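Talks > Marketing Operations > Speaker notes

2019-07-11
By Lalit Agarwal

Speaker notes: Lead scoring after the trial ends

Slide 1. Skip the company intro. Say that Movance sells a subscription scheduling tool, that the trial is 30 days, and that the scoring model covered here went live in June.

Slide 2. The old model added points for email opens, page visits and form fills. Points never expired. A contact who read the blog for a year outranked one who had invited a whole team on day two. Sales stopped sorting by score and sorted by company name.

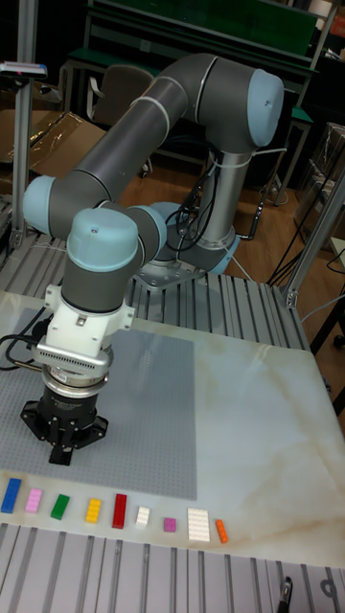
Lalit Agarwal
Marketing Operations Lead, Movance

Slide 3. Define the terms before showing the chart. "Fit" is firmographic and set once at signup. "Activity" is product events only, with a half-life of 13 days. Email opens are out. The two scores are stored in separate fields and are not summed.

Slide 4. Sync path: product events go to Gaver, Gaver writes to the CRM every hour, the CRM triggers the campaign. Mention the duplicate contact problem. Matching on email alone merged roughly 95 percent of records; the rest had a personal address on the trial and a work address on the webinar form. Those go to a manual queue.

Slide 5. Chowdhury account. Low activity score, high fit, one admin user. Old model would have sent the discount email. New model sent a setup call invite. Do not claim a conversion lift from one account.

Slide 6. Open items: scoring for annual renewals, and what to do with paused trials. If time is short, drop renewals and go to questions.

Recent talks
Fleltetton migration: field mapping notes
Suppression lists across two CRMs
Trial emails: timing and send limits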